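July 21, 2019

Too hot to sleep, up at 5. Ran before the sun got going, 3 miles, legs like wet bread. Knee ok. Didn't stretch, will pay for it.

Still no word on the choir trip. Mevudance wants the deposit by Friday, 625 for the bus alone, and half the altos haven't said yes or no. Told everyone in June!! September is not far. If we lose the hall too I'm done organizing, someone else can have the folder.

Practiced the Dufour piece after lunch. Bars 40 on still a mess, I come in early every single time. Sang it to the dog. Sang it in the car. Early, early, early. Maybe count out loud? Tried, lost the words insted.

Called Mom. Long one. She wants the blue casserole back, says I've had it since Easter (I have).

Groceries, laundry, one load still in the machine, must not forget. Wrote the reminder email at the counter, deleted it, wrote a nicer one. Sent 4:15.
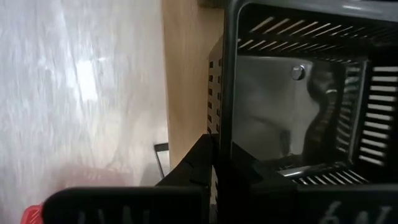
Brisa Esquivel wrote back inside ten minutes that she's in, and her sister too, and could we please not stop at the same rest area as last year. Fine by me. So thats two more. Need to ask Mohammed-Awal about the tenors tomorrow, he never reads email.

Bed by 10. Laundry!!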